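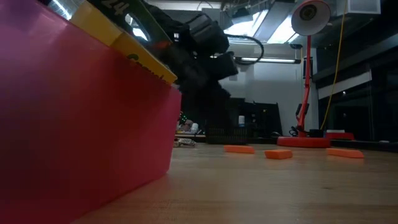 A place for the crayons: an afternoon of sorting in Stonwood

2022-08-14

I had meant to stay for an hour and I stayed until the buses had nearly stopped. That is what happens when you sit down with somebody who loves sorting things as much as the woman I went to see in Stonwood. She has been putting other people's drawers, shelves and tabletops in order for 11 years, first for neighbours and then, since she moved over from Codau, for anyone who rings her up. She would rather I left her name out of it ("my sister will only tease me"), but she was very happy to talk, and very happy for me to have the comfortable chair.

We began with crayons, which is where she likes to begin with most people.

"Everybody has a box of crayons somewhere," she told me, "and everybody has put it down on top of something else. On the edge of a bin, on the bread, on the piano. I don't mind where I find them. I just ask, where would you look for them on a wet Saturday? And whatever they say first, that's the place, and we put them there and we don't argue about it."

She is a great believer in the first answer. I asked what happens when two people in the same house give different ones, and she laughed for quite a long time and said she puts the kettle on.

Her own training, if you can call it that, came from a hardware shop called Harms, where she worked as a girl and where the back room had 962 little drawers. She learnt every one of them. She can still tell you where the cup hooks were! The lesson she took away, though, was that most homes would be much happier with two baskets and a tray.

"People buy all these clever boxes with little compartments," she said, "and then they've got to remember what the compartments are for. Give me a plain basket with an open top. You can see into it, you can throw things at it from the doorway, and if you change your mind about what it's for, it doesn't complain."

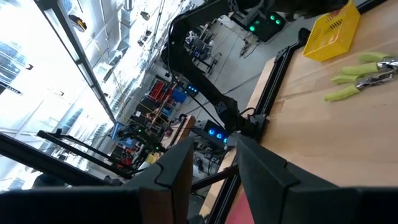
Green-handled pliers on the tabletop, with the yellow basket close by.

Tools are a sore point. She thinks pliers cause more trouble than anything else in the house, as they're wanted in the kitchen, in the shed and under the car, and they never seem to come home from any of them. Her advice is to choose a pair with loud handles. Hers at home are orange, and she has lost them only twice, once in a hedge.

"And don't hide them," she went on. "A good pair of pliers can lie on a table, it's not a disgrace. I leave the tools till near the end, when I can see what room there is. Small things first, then the awkward things, and then we stop for cake."

I wanted to know about the small things, having a kitchen drawer of my own that I don't open in front of visitors. Batteries, I confessed, were the worst of it. She nodded as a doctor might.

"Keep them in their packets," she said. "That's really all. Keep them in the packets and keep the packets together, and put something under them in a bright colour so they've got an edge to stay inside. A mat will do, or a tea towel. It makes a sort of little island, and you'd be surprised how well people respect an island."
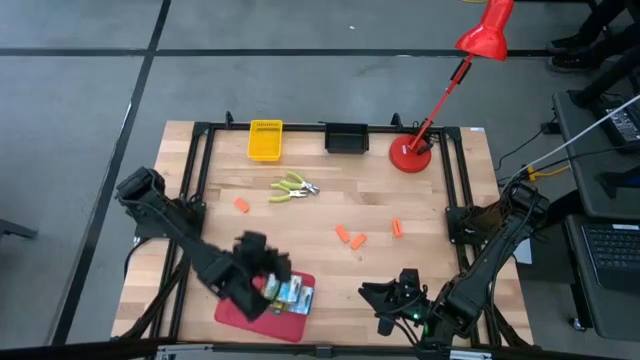
Packets of batteries gathered on the red mat. The black tray and the yellow basket are at the far side of the table.

She likes a table with nothing fixed about it, where you can push things about and see how they look together before anybody has to decide. She likes a lamp on it as well, even in the daytime. Most of us, she says, sort in bad light and then wonder why we've kept three dead pens. Last March she spent two whole days on a playroom in Destberg, almost entirely foam blocks and jigsaw pieces, and she still speaks of it the way other people speak of a holiday.

"The children did most of it," she said. "I gave them a tray and asked them for everything orange. They were so quick! Then everything blue. By teatime we could see the carpet."

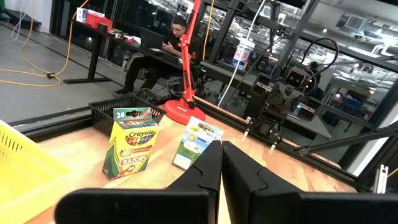
I asked her whether colour was always the best way to go about it, and she thought it over for a good while before she answered.

"For children, yes. Grown-ups go by use, or they ought to. Crayons with paper, lamp near the crayons, that kind of thing. But I had a gentleman once who kept everything by the year he'd bought it, and he could find a screwdriver from 2000 in no time at all, so who am I to tell him?"

She does have one firm rule, and it is to do with time. Set yourself 20 minutes, she says, and when they're up, leave the table as it is, even with blocks still lying about on it. Go and do something else. You'll come back to it in a better temper, and the pile you couldn't face will look like an ordinary pile.

I tried it on my kitchen drawer the evening I got home – the batteries have a saucer now, and I'm going back for the string tomorrow.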